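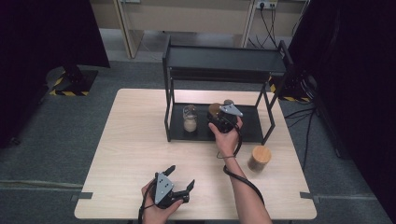

TALKS & WORKSHOPS

The Pantry Talk: Speaker Notes
11 October 2020
18 shares | 7 comments

Slide 1. Welcome

Hello everyone, and thank you for coming out to the Rodport library on a Sunday! I'm going to talk for most of an hour on my favorite subject in the world, dry goods and where they live in your kitchen. Wait for people to sit down. Ask who has bought paprika in the last year while already owning paprika. Put my own hand up first.

Slide 2. Glass jar on the shelf

A clear jar on a low shelf, with something pale and creamy white in it. You can tell from across the room that it's partly full, and that is the whole case for glass, right there. A bag of flour folded over and clipped keeps its secrets until you're halfway through a pancake recipe. Leave this slide up while I talk about flour.

Slide 3. How I got started

Tell the Vollum Street story. First apartment, one cupboard over the stove, everything in paper bags, and then the moths. I threw out the lot - rice, oats, a very nice bag of cornmeal I'd carried home on the train. Pause here, people usually want to share their own moth stories and they're good ones. Take two or three, then move on or we'll never get to beans.

Slide 4. The cupboard over the stove

Please move your spices out of it! Warm air goes straight up there every time you boil a pot, and ground spices fade fast in the heat. A drawer is lovely. A shelf on the far wall is fine too. If the stove cupboard is all you have, keep plates in it.

Slide 5. Flour, slowly

White flour is easygoing and will sit in a closed jar for months. Whole wheat is a different animal, with the oil from the germ still in it, and it wants the fridge or freezer. Smell it. Fresh whole wheat smells sweet and a bit grassy, and old whole wheat smells like crayons. (Pass the two sample tubs around now, starting from the left side so they don't both end up in the back row like last time.)

New flour can go in the freezer for 4 days before it goes in a jar. I do this with rice and oats as well. Let it come back to room temperature in the closed bag so you don't get damp flour.

Slide 6. Labels

Masking tape and a marker. I have tried chalk labels, printed labels, a label maker with 146 fonts or something that felt like it, and I came back to tape. Write what it is and the month you opened it. For anything that needs cooking I also write the water on the tape, so the couscous tells me what to do.

Slide 7. Beans!

My favorite slide. Old beans are safe to eat but they cook slowly and never quite go creamy, so buy small bags and buy them often. The bulk counter at Murthy has good turnover on chickpeas and black beans, less so on limas. Soak overnight with salt in the water. Yes, salt, I'll take the argument at the end.

Slide 8. The Sunday look

Every Sunday I look along the shelves before I write the shopping list. It takes as long as the kettle. Whatever is lowest goes on the list, and whatever has been sitting longest gets cooked that week - we've had some odd dinners, and a barley thing that is now a regular.

Slide 9. Questions

Likely ones: brown sugar (airtight, with a piece of bread if it has gone hard), nuts (freezer), bay leaves (longer than you think, but not since 2000). If someone asks about plastic tubs, they're fine, just pick ones you can see into.

Remind people that the Standness jar swap is still on this October and that lids should come with their jars. Sign-up sheet is by the door. Collect the flour tubs!

7 comments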